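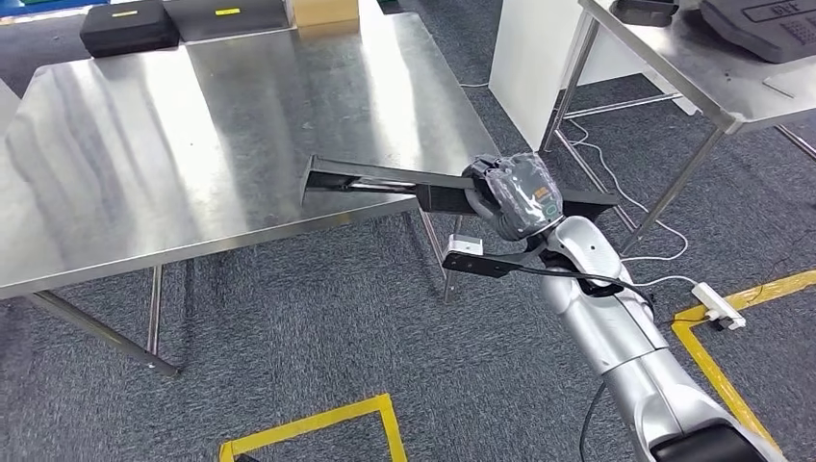
**Arthur Lane kitchen: monthly safety check, April**

Walked on the Monday, before the lunch club. Marks are OK, FIX (carry on using it but sort it out) or STOP (what it sounds like). Comments are mine. Complaints about the comments go in the box by the back door, which has been stuck shut since the winter and is item 14.

### Floors and ways out

- [x] **1. Floor clean and dry at start of shift.** OK. Still sticky by the chest freezer, in the same place as last time. I have stopped asking what it is and would settle for hearing that it is gone.
- [ ] **2. Back door opens fully from inside.** FIX. It opens until it meets the potato sacks. A fire door with potatoes behind it is a wall. The sacks were moved while I stood there and I would like them to stay moved after I leave.
- [x] **3. Exit signs lit.** OK, both.
- [ ] **4. Mats flat, no curled corners.** FIX. The mat at the sink has a corner like a stale sandwich. Turning it round only moves the corner to where the other people walk. New mat, please.
- [x] **5. Walkway to the dry store clear.** OK. Suspiciously so. I found what used to be in it at item 22.

### Tables and worktops

- [x] **6. Tops clean, no cracks or open seams.** OK.
- [x] **7. Tables stand level, no rocking.** OK, after I took out the folded beer mat and adjusted the foot it had been standing in for. The feet turn. They have always turned.
- [x] **8. Edges smooth to the hand.** OK. Run a dry cloth along the edge and underneath as well. If it snags, so will a sleeve.
- [ ] **9. Boards stored upright and apart.** FIX. Stored flat, in a pile, with the raw meat board on top of the salad one. If there is a worse order I can't think of it. The rack is on the wall over the boards, looking down at them.
- [x] **10. Cleaning spray labelled.** OK. "NOT WATER" isn't the full label I had in mind, but it does carry the main point. Proper stickers are in the office drawer.

### Electrics and gas

- [x] **11. Plugs and leads undamaged.** OK, all but the item below.
- [ ] **12. Mixer guard fitted and working.** STOP. The mixer runs with the guard up. It has been unplugged, tagged and turned to face the wall. The tag says do not use, and it also means "just for the cream". Gramora have been rung and will send someone. Until then the kitchen has whisks and, I'm told, arms.
- [x] **13. Gas shut-off reachable and marked.** OK. The tap turns freely. Everyone on shift was asked where it was, and the pointing was mostly in the same direction.
- [ ] **14. Comments box opens.** FIX. Not a safety matter in itself, though the last person to try used a boning knife.

### Cold and hot

- [x] **15. Fridges at 5°C or below.** OK. The tall fridge read 3 on its own display and 3 on my probe, an agreement so rare that I checked it again.
- [ ] **16. Fridge log filled in daily.** FIX. Filled in, yes. Every entry for a fortnight is the same figure in the same pen, with the same slant, and it includes the day after I called. I admire planning ahead but the log is meant to follow the fridge.
- [x] **17. Freezer lids seal.** OK. The Altinen chest needs a firm push and then a second one. Listen for the thump.
- [ ] **18. Hot water at hand basin.** FIX. Arrives eventually. I had time to read the handwashing poster twice, and it has a spelling mistake. The plumber should look at the mixing valve. The poster can wait.
- [x] **19. Oven gloves whole and dry.** OK. The pair with the burnt thumb went in the bin while I watched, then came out of the bin, then went in again.

### Fire and first aid

- [x] **20. Extinguisher in date, pin in, gauge in the green.** OK.
- [ ] **21. Fire blanket reachable.** FIX. It hangs behind the fryer. To get at it during a fryer fire you would need to reach over the fryer fire. Move it to the hook by the door, the one now occupied by aprons.
- [ ] **22. Nothing stored in front of the electric cupboard.** STOP until cleared, then OK. See item 5. Cleared at 11.20 with some muttering: trays, a stack of chairs and a large tin of custard powder.
- [x] **23. First aid box stocked.** OK. Blue plasters topped up. The scissors are tied on with string now, so if you want to open a bag of rice you will have to bring the rice to them.
- [x] **24. Accident book in its place.** OK. One entry, a bumped head, under the extractor hood. Cause of accident is given as "hood". Please write a little more than that: time, what you were doing, whether you needed to sit down.

### Knives and moving parts

- [x] **25. Knives sharp, handles tight.** OK.
- [ ] **26. No knives left in the sink.** FIX. 2 in the sink, under suds. The rule is that you wash a knife yourself, straight away, and put it back on the strip. It has been the rule for as long as there has been a strip.
- [x] **27. Slicer blade set to zero and covered.** OK. Very clean too, well done whoever that was.
- [x] **28. Trolley wheels and brakes.** OK. One brake squeaks. I count this as a feature on a trolley that carries soup.

### To be done before the next walk

| Item | What | When |
|---|---|---|
| 12 | Mixer guard, Gramora to attend | Before anyone touches it |
| 2 | Potatoes to the dry store | Done, keep it so |
| 21 | Move the blanket, rehouse the aprons | This week |
| 18 | Plumber for the hand basin | This week |
| 4 | New mat, from Brundbridge if they still do the heavy one | £49 last time |
| 9 | Use the rack | Today |
| 16 | Fridge log, one day at a time | Daily, hence the name |
| 14 | Box | When someone finds the key |

Item 22 gets looked at again on an ordinary working day, and I won't say which. The custard powder is in the dry store, bottom shelf on the left, and is out of date.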